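How Does a Night Train Work?

Explained for young travellers

Have you ever fallen asleep in one town and woken up in another one? If you travel by night train, this is quite normal. In this text we will follow one night train, the Belix, which goes from the city of Waltivov to the seaside town of Rojanasak.

Where do you sleep?

A night train has special carriages with small rooms. Such a room is called a compartment. In the daytime it looks like a room with two long seats which face each other. In the evening the seats become beds. More beds are folded down from the wall, one over the other. A bed on a train is called a berth.

The top berth has a ladder and a strap or a little rail, so that you do not roll out. Many children want the top one. It is warmer up there, and you can look down at everybody, but you cannot see much through the window.

Who looks after you?

Every sleeping carriage has an attendant. The attendant checks the tickets, brings the sheets and knows at which station each passenger must get off. If your stop comes very early, the attendant will knock at your door 30 minutes before. You should be dressed when the train arrives, because it will not wait for your socks.

Who drives in the night?

The driver is awake, of course. But one driver does not do the whole way. At Clikadon, in the mountains, the first driver goes to rest and a second one takes the place. The locomotive is also changed there, and a stronger one pulls the train up the hill. If you sleep lightly you may feel a small bump when it is joined to the carriages.

How can the driver see in the dark?

The train has lamps on the front, but a heavy train needs a very long way to stop. When the driver sees something on the line with the lamps, it can be too late already. For this reason there are signals beside the track. A green light says that the way is free. A red light says stop. On the line to Rojanasak there are 87 signals, and the driver must obey each of them.

Why is it so slow?

By day a fast train may do this journey in half of the time. The Belix does not hurry. It goes at around 100 kilometres per hour, and sometimes it stands for a long while at a quiet station and lets a goods train go past. If it went faster, it would arrive in the middle of the night, and who would like to stand on a cold platform at that hour?

What should you take with you?

Take a small bag for the night and leave the big one under the lowest berth. In the small bag put your toothbrush, a bottle of water, something soft to wear and a torch. The main light is switched off early, but each berth has its own reading lamp — try it before you lie down, so you know where the button is.

Remember also the number on your door. If you go to the toilet at night, all the doors look the same, and 101 is very near to the next one. Say the number to yourself on the way there and again on the way back.

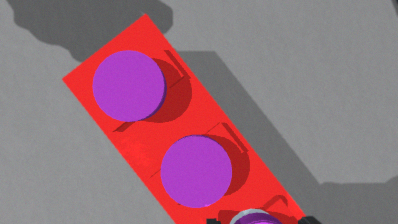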